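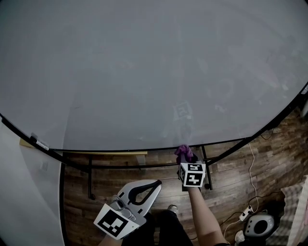
Ticket: Right gripper pose drops out during whiteboard wiping demos
Project: Tikau
Opened by: data collection, Prumberg site
Priority: normal
Status: closed, one follow-up open

Report
Recording the wipe task with the two handheld grippers, cloth on the right one. Tracking is fine across the middle of the board. When the right hand goes down to the bottom rim, the right pose freezes, then jumps when the hand comes back up. The left gripper is not affected. Episodes with a jump are rejected by the checker, so we are losing most of the low strokes.

Software is the Zendlow recorder, current build. Restarted it twice, no change.

Reply, support
Please send one rejected episode with the raw head video and the checker log. Also tell us if the marker cube was taken off the gripper at any point since the last calibration.

Reply, Prumberg
Uploaded episode 1,567. The freeze starts when the cloth reaches the rim. The cube was off once in April to change a screw. We did not recalibrate after that.

Reply, support
Thanks. Two separate things in the log.

First, the cube. The offset between cube and gripper tip no longer matches the calibration file. This does not cause the freeze but it makes the jump bigger when tracking comes back. Run the tip calibration again for the right gripper only.

Second, the freeze itself. At the rim the wrist turns and only one face of the cube is usable. The recorder is set to require 2 faces, so it holds the last pose. You can lower the setting to 1, but the pose gets noisy. We would try changing the wrist angle first.

Reply, Prumberg
Recalibrated. Jump is smaller, freeze still there. Then had the operator step back a little and keep the elbow lower at the bottom of the stroke. Recorded 9 episodes that way, 2 rejected. Both rejects were fast strokes.

Left the face setting at 2.

Reply, support
Good. Ask for slower strokes at the rim and keep the rest as it is. The policy copies the speed of the demo, so fast low strokes are not something you want in the set anyway.

Do not try to repair the old rejected episodes — the offset is wrong in all of them back to the screw change. The accepted ones from the same period need reprocessing with the new file.

Follow-up (open)
Figueiredo has the same gripper kit. Check if their right cube was also removed for the screw change.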